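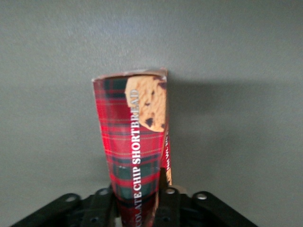 Notas para la charla — el envase como regalo. 40 minutos con preguntas. NO leer, mirar a la sala.

Arranque

Buenos días, gracias a Hostura por la invitación, gracias por venir tan temprano. Presentarme rápido. Llevo media vida comprando cosas por la caja y luego justificándolo como trabajo.

Pregunta a la sala: ¿quién guarda en casa una lata de galletas con hilos y agujas dentro? Esperar manos. Siempre hay risas. Ahí está la charla entera, en realidad. La galleta duró una tarde y la lata sigue en el armario.

Decir de qué NO voy a hablar: logística, códigos, normativa de etiquetado. Para eso está la sesión de la tarde.

Bloque 1. El tartán

Por qué un estampado escocés vende mantequilla. El shortbread es harina, azúcar, mantequilla, poco más. Visualmente es una galleta pálida, sosa, difícil de fotografiar. El cuadro le presta todo lo que no tiene: color, abrigo, lugar, abuela.

Ojo, no meterme en clanes, me pierdo y alguien del público siempre sabe más que yo. Solo lo básico — buena parte de los tartanes que reconocemos se fijaron y se pusieron de moda en el XIX, o sea que la «tradición de siempre» tiene menos años de los que parece. Mencionar la moda romántica por las Highlands y pasar.

Idea importante, ir despacio: el comprador no tiene que saber nada de Escocia para entender el cuadro rojo. Lee invierno, lana, regalo. Funciona igual en un aeropuerto que en la tienda de la esquina.

Leer un tartán como diseñador. Es una retícula, bandas anchas que se cruzan y rayas finas que dan ritmo. Aguanta casi todo: se dobla por una arista y no se rompe, se recorta y se sigue reconociendo. Intentad hacer eso con un paisaje. El problema viene al poner texto encima, porque hay ruido por todas partes. Soluciones habituales: una banda lisa, un óvalo, o letra blanca mayúscula a pelo sobre el dibujo y que gane el contraste. En la caja alta de mi primera diapositiva el sabor va así, en blanco y en vertical. A mí me gusta. Obliga a ladear un poco la cabeza y ya tienes al cliente mirando dos segundos más.

(si voy mal de tiempo saltar lo del texto vertical en lomos de libros)

Bloque 2. Caja que se tira, caja que se queda

Contar el caso Plitmont. Pastelería pequeña, obrador familiar, vendían en bolsa transparente con lazo. Producto buenísimo, nadie lo regalaba. Me llaman en marzo, querían «algo más navideño», mal mes para pensar en Navidad pero el correcto para imprenta.

Hicimos 2 prototipos. El primero, blanco, elegante, tipografía finita. Precioso en la pantalla. En el mostrador parecía una caja de farmacia, tal cual lo dijo la dueña. El segundo, cuadros verdes y granates, un poco hortera, lo reconozco. Tirada corta de 200 cajas. La gente preguntaba si podía comprar la caja vacia.

Parar aquí. Repetir: la caja VACÍA.

Lección, sin ponerme solemne: el que regala compra para que le vean regalar. Necesita que se note desde la puerta. La sobriedad es estupenda para el que compra para sí mismo.

Anécdota de Nerys Price, que me dio permiso para contarla. Colecciona envases de galletas, tiene casi 200, y cuando le pregunté cuáles abría me miró como si estuviera loco. Los abre todos. Se come las galletas y luego limpia la caja con un pincel de maquillaje. Nerys ordena por color, nunca por marca. Preguntarle si está en la sala, igual viene.

Bloque 3. Forma y mano

Aquí sacar las cajas de la bolsa y pasarlas por las filas. ACORDARME de pedirlas de vuelta, que la última vez perdí una.

Lo que quiero que noten con la mano:
caja baja y ancha = bombones, se ofrece abierta, va al centro de la mesa
caja alta = se coge como una botella, se lleva a una casa, cabe de pie en la bolsa
lata redonda = se comparte, se hereda, se llena de botones

La caja alta tiene otra ventaja, ocupa poco frente de balda. En tienda pequeña eso es dinero. Desventaja: se cae. Y las de abajo llegan hechas migas si el interior baila. En Sorko lo resolvieron con una bandeja interior de cartón plegado, muy simple, pedirles el dibujo para la próxima vez. Enseñar el pliegue con un folio, lo he ensayado, sale.

Hablar del ruido al abrir. El cartón que roza, la bolsita de dentro. Un cliente, Khurana, nos pidió quitar la bolsita por ahorrar y a las dos semanas quería que volviese, decía que la caja «sonaba a vacío». No tengo datos, es una opinión suya, pero la comparto.

Bloque 4. Lo incómodo

Decirlo yo antes de que lo pregunten. Mucho cartón para poca galleta. Sí. La defensa de «se reutiliza» vale para la lata, para el cartón bastante menos, y conviene no engañarse. Lo que propongo:
ajustar la caja al contenido, que no haya medio palmo de aire
evitar laminados que compliquen el reciclado
si la caja quiere tener segunda vida, diseñarla de verdad, con una tapa que cierre después de la décima vez

Y lo del tópico. Cuadros para Escocia, molinos para Holanda, lunares para nosotros. ¿Hasta cuándo? No tengo respuesta. El tópico vende y cansa a la vez. Contar lo del polvorón con tipografía suiza, que fue un desastre (reirse de uno mismo, fue idea mía).

Preguntas

Si nadie arranca, tirar yo: ¿qué envase de vuestra infancia reconoceríais a diez metros, sin leer la marca? Suele dar para un buen rato. Apuntar las respuestas, me sirven para el taller.

Si preguntan por presupuestos de imprenta, remitir al correo. No dar cifras de memoria.

Agua. Apagar el móvil. Recoger cajas de la fila de atrás.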